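Cómo pintar una mesa vieja en verde mate sin que queden marcas de rodillo

Collon – Taller en casa – Muebles

Para una mesa de comedor normal hace falta un fin de semana de trabajo y varios días de espera antes de usarla. La pintura se seca al tacto en pocas horas, pero tarda mucho más en endurecer.

Materiales

Esmalte al agua mate, color verde suave
Imprimación multiadherente
Lija de grano 120 y de grano 200
Rodillo de espuma de poro fino y una paletina pequeña
Desengrasante, trapos de algodón y cinta de carrocero

Paso 1. Limpiar
Pase el desengrasante por todo el tablero, también por los cantos y por debajo del borde, donde se acumula grasa de las manos. Aclare con un trapo húmedo y deje secar.

Paso 2. Lijar
Empiece con el grano 120 en el sentido de la veta. No hay que llegar a la madera, basta con quitar el brillo del barniz. Si hay golpes, rellénelos con masilla y lije otra vez cuando esté dura. Retire el polvo con aspirador y después con un trapo apenas humedecido.

Paso 3. Imprimar
Una mano fina y uniforme. En muebles oscuros a veces sale una mancha amarillenta a través de la imprimación; en ese caso dé una segunda mano antes de seguir. Cuando seque, pase el grano 200 casi sin apretar.

Paso 4. Elegir el tono
El mismo verde cambia bastante según la luz y lo que tenga al lado. Yo comparé el Pridska 103, que es más pálido, con el 1364, algo más apagado, y me quedé con el segundo. Pinte un cartón grande y mírelo por la mañana y por la noche en la habitación donde irá la mesa.

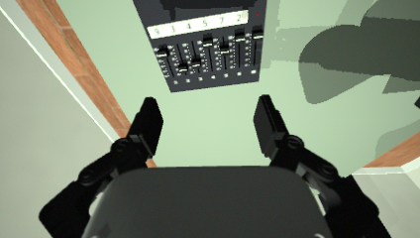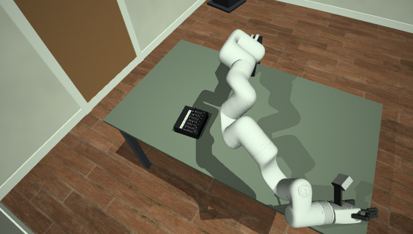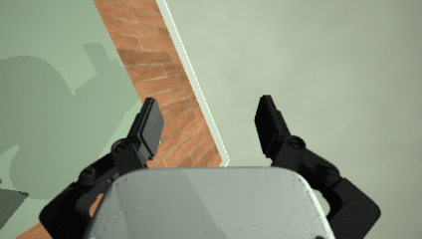
Adwoa Zakaria escribió que a ella el mate se le marcaba con cada vaso, y que lo resolvió esperando 14 días antes de poner nada encima y dando luego dos manos de barniz al agua, también mate. Con el barniz satinado de Wullow, añadía, el color se le oscureció más de lo que quería.

Paso 5. Pintar
Cargue el rodillo y descárguelo bien en la cubeta. Trabaje por franjas, de un extremo al otro, y termine cada franja con una pasada larga sin apretar – siempre en la misma dirección. No vuelva sobre una zona que ya ha empezado a secar. Los cantos se pintan primero, con la paletina.

Deje pasar el tiempo que indique el bote y dé la segunda mano. Entre manos, envuelva el rodillo en film para que no se endurezca.

Paso 6. Proteger
El barniz se aplica igual que la pintura, en capas finas. Remueva el bote despacio, sin agitarlo, para no meter burbujas. Si la mesa es auxiliar y se usa poco, puede dejarla sin barnizar.

Para la limpieza diaria use agua y jabón neutro. Los estropajos dejan brillos en el mate que después solo se quitan repintando.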